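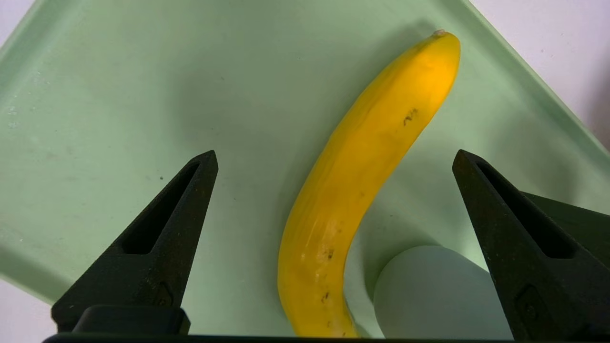

Page last changed: May 5, 2026

Eritau Flurent Evidence Drying Cabinet

Single-chamber, filtered-air cabinet for clothing, bedding, footwear and other wet or damp items held as evidence. Freestanding. Lockable. Supplied assembled.

Overview

The Flurent is a ductless drying cabinet for police property rooms, crime laboratories and medical examiner offices. Room air enters through a prefilter at the base, passes upward around the hanging items and leaves through a main filter and a carbon filter at the top. The chamber is held at slightly lower pressure than the room whenever the fan is on, so leakage at the door seal is inward.

Items dry at room temperature. The cabinet has no heater, and none is offered as an option. Heat speeds up the breakdown of biological material and can set some stains, and agencies that need heated drying for other purposes should use separate equipment.

The interior is one welded chamber with rounded corners and a removable floor pan. There are no fasteners inside the chamber below the hanging rail. A second rail can be fitted at mid-height for short garments.

Chamber and door

The door is a single clear panel in a metal frame, hinged on the left as standard. Right-hand hinges must be specified when ordering and cannot be changed in the field. Two keyed locks are fitted, keyed differently, so that an agency with a two-person access rule can apply it at the cabinet. A hasp next to the upper lock accepts a numbered seal or a padlock.

Opening the door during a cycle stops the fan and writes an entry to the log. The cycle does not restart by itself. The operator has to close the door, lock it and confirm the case number again at the panel.

Hangers and clips are supplied in one set. Additional sets are listed under Accessories. Eritau recommends single-use hangers for heavily stained items.

Airflow and filters

Three filter stages are used.

Prefilter: washable mesh, at the air intake. Catches lint and dust from the room.
Main filter: Mughal pleated cartridge, above the chamber. Catches fibers and particles released by the items.
Carbon filter: Mughal carbon bed, behind the main filter. Reduces odor in exhaust air.

The main filter can be removed in its own sealed sleeve and kept with the case file where local policy calls for it. The sleeve has a write-on label for case number, date and initials. Cartridges from other manufacturers do not seat fully in the housing and will cause a filter fault at startup.

Pressure across the main filter is measured continuously. The panel shows a yellow indicator when the filter is nearing the end of its service life and a red one when it must be replaced. A cycle in progress when the red indicator comes on will run to the end. A new cycle cannot be started.

Controls and logging

The front panel has a display, a keypad and a port for a barcode reader. Each cycle is stored under a case number and an item number. The log records start, stop, door openings, filter pressure, chamber humidity and operator ID. Entries cannot be edited or deleted at the panel.

Humidity is sampled every 60 seconds. The operator may choose a fixed run time or let the cabinet run until the chamber reading has been stable for 3 hours. A stable reading indicates that the air leaving the chamber is no longer picking up moisture. It does not confirm that thick seams, shoe linings or folded layers are dry, and these should be checked by hand before packaging.

Logs are exported with Usby, a desktop program included with the cabinet. Usby writes a read-only report and a plain text file. It does not need an internet connection and does not send data to Eritau.
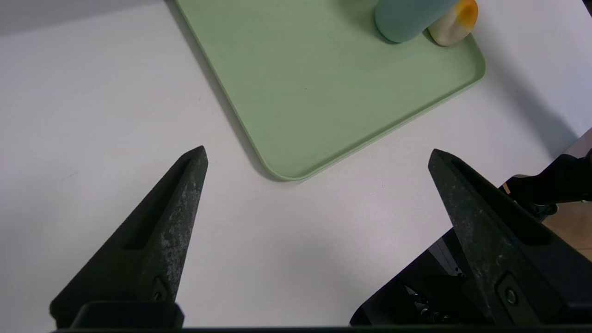
Győző Dudás wrote in the product comments that his property room had been losing log time after power cuts, and asked whether the internal clock keeps running when the cabinet is unplugged. He added that the printed manual did not say.

Reply from Eritau support: The clock has its own backup cell and keeps time without line power. In cabinets with panel software older than the April release, the display could show the time of the last entry until the first key was pressed. The stored times were correct. The April release corrects the display, and the paragraph on backup power has been added to the manual.

Specifications

Configuration: freestanding, single chamber
Drying method: filtered room air, unheated
Filter stages: 3
Maximum load on hanging rail: 60 lb
Maximum load on optional mid rail: 17 lb
Humidity sampling interval: 60 seconds
Warranty, cabinet and fan: 5 years
Warranty, panel and sensors: 3 years
Filters: not covered by warranty

Installation

Place the cabinet on a level floor. Leave 17 inches of clear space above the exhaust and 5 inches behind the rear panel. A grounded wall outlet is required — extension cords and power strips must not be used. No duct connection is needed, but the room should have its own ventilation. Do not install the cabinet where a supply vent blows directly at the door.

The leveling feet adjust from the front. Anchor brackets for the rear panel are in the accessory bag and must be used in any building where local code requires restraint of tall equipment.

Cleaning between cases

Remove the floor pan, rails and any reusable clips. Wipe the chamber from top to bottom with the agency's approved disinfectant, allow the full contact time stated on its label, then rinse with clean water and wipe down. Chlorine solutions may be used on the chamber walls but will cloud the door panel over time. Use a mild detergent on the door.

The panel has a cleaning entry that asks for operator ID and records the date. It can be made mandatory, in which case a new case number is not accepted until the entry has been completed. Items from different cases must not be dried together.

Accessories

Mid rail with brackets
Hanger and clip set
Perforated shelf for footwear
Replacement floor pan
Mughal main filter with sleeve
Mughal carbon filter
Barcode reader, corded
Stand with locking casters — not for use with anchor brackets

Ordering

Orders are accepted from public agencies and accredited laboratories. State the hinge side, plug type and number of key sets on the purchase order. Spare keys are cut only against a written request from the agency on record as the owner.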